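Hearing clinic room check, Skumelstead
Otoscope tips: single-use, box open and in date. OK.
Sound booth door seal: worn at the hinge side. Reorder.
Audiometer 2202: calibration sticker current. OK.
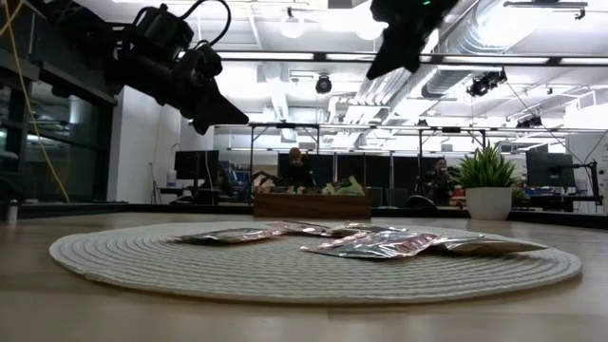 Jidgate, October
Ear wash basin: disinfected, log signed. OK.
Water thermometer: missing from room 2. Replace before next syringing.
Sharps bin: up to 20 items, below fill line. OK.
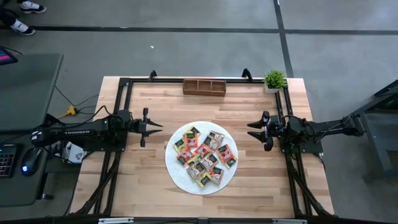 Valentyna Kushnir: The thermometer went to Bemska with the spare basin. I'll bring it back. Please hold off on ear washes in that room until then.

Door seal order no. 328, open.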